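Seating Plans for Large Family Parties

By Comfort Fiadzo
October 5, 2022

A party for 12 people does not need a seating plan. A party for 100 does, and most hosts start on it too late. The Akolgo anniversary dinner, held in May in the long room at Mondcombe, was planned over six weeks, and the seating took up more of that time than the menu, the music and the flowers put together.

The room sets the first limit. Mondcombe lists its capacity as 400 standing, which says little about a seated meal. With round tables, a stage and a clear path to both exits, the figure drops sharply. The Akolgos settled on ten rounds of ten, with a separate long table for the cake and gifts. Rounds of eight are more comfortable, but they would have pushed two tables behind a pillar.

Chair backs should be at least five feet apart between tables. Servers can pass with less, but not when guests push their chairs out to talk, and they will do this as soon as the main course is cleared. Measure from the table edge with a chair pulled out. Rental diagrams often show the chairs tucked in.

The guest list comes next. Work from households first and single names second. Write each household on one slip of paper, with the number of seats it needs, and sort the slips into piles before assigning any table numbers. Software does the same job. The Akolgos used a planning program called Vollia for the final chart, but the early sorting was done by hand, mainly so that three aunts could take part in it.
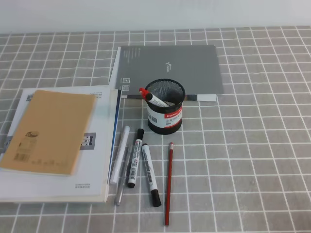
Books and papers on a gray grid-print tablecloth.

Place older guests away from the speakers. A distance of 20 feet is enough in most rooms if the speakers are raised and pointed at the dance floor. Families with small children do better near a door. Teenagers can have their own table, although it should not be the one farthest from the food.

The head table causes the most argument. For an anniversary there is no fixed rule. The couple may sit with their children, with the friends who attended the original wedding, or alone. At Mondcombe they sat with four friends and two sisters, and the grown children each hosted a table. This spread the family through the room and shortened the round of greetings after dinner.

Leave one or two seats open in the plan. The caterer, Pillgate, asked for a final count ten days out and accepted small changes until the day before. Seven replies changed in that period. Five were cancellations, one was an added guest, and one was a nephew who had answered for the wrong weekend.

Place cards are worth the trouble only if the meal has more than one entree. Otherwise a chart at the door and a number on each table will do. Print the chart by last name, not by table. Guests know their own names and can find them in seconds, while a chart sorted by table makes each person read all of it and holds up the line. Use type that can be read from four feet away.

Roughly 40 minutes should be allowed between the opening of the doors and the first course. Assign one person to stand by the chart with a pencil and a spare copy of the list.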